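**Zelteck to supply rear brake calipers for Podetti light vans**

PIRNVILLE, 22/07/2025. Zelteck has signed a supply agreement with van maker Podetti covering rear brake calipers for its electric delivery range. Deliveries start in May from the Pirnville plant and run for 9 model variants.
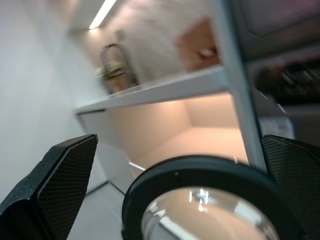

*Last updated: 22/07/2025*

The caliper uses a single 30 mm piston and an integrated parking brake motor. Housings are cast by Uçar and machined in Pirnville. Each unit is pressure tested before shipping, and test records are stored against the serial number.

"The mounting points match the current axle, so Podetti does not have to change the knuckle," said Deok-su Hwang, chassis program manager at Zelteck. "Pad wear limits and service intervals also stay the same."
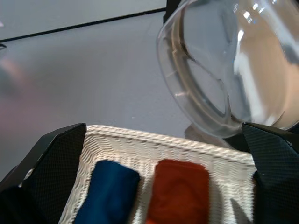 *White wicker basket with two folded cloths.*

Durability work consisted of 1000 parking brake cycles per sample at low temperature, followed by a salt spray stage. Full results will be issued to fleet customers with the service manual.

Yavuz Sarıgül, purchasing lead at Podetti, said the agreement includes replacement parts. Dealers will stock two repair kits, one for seals and one for the motor.

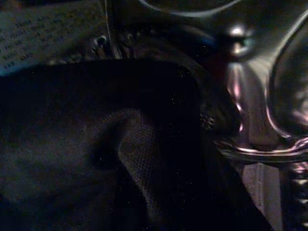 Page 2

Pricing was not disclosed. Vans already in service are not affected and will continue to use the existing caliper.

Press contact: Zelteck Media Office, Pirnville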